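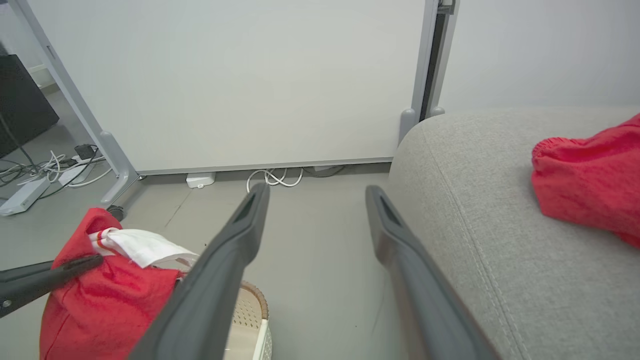
Figure 2. Wrist camera view with the gripper open. The basket is at lower left and the sofa armrest at right, with a bright red cloth on top of it.

4.2 Target selection from the wrist view

The planner receives one image from the wrist camera at the start of each pick attempt and must return a grasp point, an approach direction, and a finger opening. In the earlier version of our system (Demia), these were computed by separate modules. The segmenter proposed regions, a scoring step ranked them, and the approach direction came from a fixed table indexed by surface type. This worked well on a bare tabletop and poorly in furnished rooms, where most of the image is taken up by things the arm should leave alone.

Figure 2 shows a typical input from the living room set. There are two red items in view, one on the basket and one on the armrest. A color prior learned on the tabletop data gives both a high score and often merges them into one target, placing the grasp point on the sofa between them. The white cloth with red stripes tucked in at the basket adds to the problem. Part of it lies under the left finger in the image, so the visible region is broken up, and the old segmenter assigned the stripes to the red item next to it.

We made two changes. First, the fingers are masked before segmentation. The mask is rendered from the gripper model at the current joint reading and grown by 5 pixels to absorb calibration error. Regions that touch the mask on opposite sides are marked as candidates for joining, and a small classifier decides whether to join them from texture and edge direction. Color is left out of this classifier on purpose. With color included, it joined a cloth to whatever lay behind it whenever the two were similar in shade.

Second, every candidate region is assigned a support: basket, upholstery, floor, or unknown. The support label sets the allowed approach directions and the contact force limit. A cloth on an armrest may be approached from above or from the open side, and the fingers may press lightly into the padding. A cloth on a basket is approached from above only, with the fingertips kept inside the rim. If the support is unknown, the planner asks for a second view from a slightly higher wrist pose before it commits.

Cables needed separate handling. They are thin, they are often white on a light floor, and depth readings on them are unreliable. In Figure 2 they run along the floor under the whiteboard and across the left side of the room, close to the tip of the left finger in image space. The old pipeline sometimes read a coiled cable as a fold of white fabric. We now run a thin-structure detector on the full-resolution image and turn its output into a keep-out volume that extends from the floor to a height of 12 cm. The volume is conservative and rules out some valid floor grasps. We accepted that cost because a snagged cable ends a run and usually means resetting the room.

The support labels were trained on 158 wrist images annotated by Ieuan Gethin and checked by Gwawr Lloyd. Disagreements were mostly about cloth that hung from one surface onto another. These were labeled with the surface under the intended grasp point, and the rule was then applied to the whole set. Images recorded in October, before the wrist mount was changed, were left out because the camera angle no longer matched the rendered mask.

Planning time is dominated by segmentation. The mask rendering and the support classifier together take roughly 2 percent of the cycle, so we did not try to optimize them. The trajectory itself is produced by the Kulley motion library with default settings apart from the force limits given above.

Two failure cases remain. When a cloth is gathered tightly, as at an elasticated edge, the segmenter may split it along the folds and return a grasp point on the smallest piece. The grasp is then legal but too shallow to hold. The other case is a cloth that fills most of the basket opening, where the rim is hidden and the support label falls back to unknown even after the second view. The planner skips the item and returns to it at the end of the run. Section 4.3 describes how skipped items are queued.

Contact: Rana Group, Manipulation Software. All rights reserved. Back to top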